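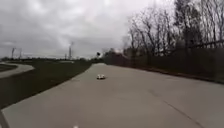

Paneles de mensaje variable: cambios en la gestión de accesos

Miércoles, 12 de julio de 2023

Finalizada la revisión de los paneles portátiles de mensaje variable de la red comarcal, el servicio de señalización publica el resumen de resultados y las medidas que afectan a contratas, ayuntamientos y organizadores de pruebas deportivas en vía pública.

El parque revisado se compone de 200 unidades. De ellas, 197 se localizaron en el emplazamiento que figuraba en el inventario. Las tres restantes estaban en obras ya recepcionadas, sin orden de traslado, y se han retirado al depósito de Pallholm. El inventario incorpora desde ahora un campo obligatorio de punto kilométrico y otro de responsable de custodia.

Estado de los armarios de control

En 31 unidades el armario del controlador carecía de cerradura o tenía montado un cierre de llave universal. Se sustituye por cilindro de perfil europeo con llave numerada, amaestrado por zonas. Las copias se entregan contra firma y se devuelven con el acta de retirada del panel. Las llaves antiguas dejan de tener validez y deben remitirse al depósito, también las que estén en poder de subcontratas.

En 11 unidades se mantenía la contraseña de fábrica. Todas corresponden a la serie Favska, cuyo teclado auxiliar permite editar el texto sin pasar por el centro de control. La edición local queda deshabilitada por defecto. Para habilitarla hay que solicitarlo por escrito, con indicación de la franja horaria, y el permiso caduca al terminar esta. En los equipos Barbu la función local ya estaba bloqueada y no se requiere actuación, salvo la actualización del reloj interno en los modelos con batería de respaldo agotada.

Textos autorizados

La biblioteca de mensajes se reduce a los textos homologados. Se eliminan los mensajes genéricos de cortesía y los de carácter promocional, incluidos los de fiestas patronales. Cada mensaje admite dos páginas como máximo, con tres líneas por página y un tiempo de exposición fijado en función de la velocidad de aproximación. No se admiten textos en desplazamiento horizontal ni parpadeo de línea completa. Las abreviaturas son las de la tabla anexa al procedimiento; «dcha.» e «izda.» se conservan, «prox.» desaparece.

Los ayuntamientos que necesiten un texto no recogido en la biblioteca deben enviarlo con cinco días hábiles de antelación. En caso de emergencia el texto lo introduce el centro de control a petición de policía local o protección civil, y queda registrado con hora e identificador del operador.

Avisos por texto incorrecto

Cualquier mensaje que no corresponda a la situación de la vía se comunica al teléfono rotulado en el lateral del remolque, indicando el número de unidad. El personal de obra no debe abrir el armario ni desconectar la batería: el corte de alimentación borra el registro de sesiones en los controladores anteriores a la versión 4. Si el contenido supone riesgo para la circulación, se abate el panel con la manivela y se espera a la llegada del equipo de mantenimiento.

La manipulación no autorizada de la señalización se denuncia en todos los casos, con independencia de que haya daños materiales. El coste de reposición de cerraduras y de reprogramación se repercute al titular de la custodia cuando el armario se encuentre abierto sin signos de fuerza.

Calendario

El cambio de cilindros empieza por la zona norte y lo ejecuta Handar, adjudicataria del contrato de conservación. Durante la intervención el panel permanece apagado, por lo que la obra debe disponer de señalización fija equivalente. Las unidades de reserva se actualizan en depósito, sin afección al tráfico.

Las consultas sobre claves, permisos de edición local y entrega de llaves se dirigen a Souad Tahiri, responsable de sistemas de señalización, a través del formulario de contratas. No se facilitan contraseñas por teléfono. La tabla de abreviaturas y el modelo de solicitud están disponibles en el apartado de documentación técnica.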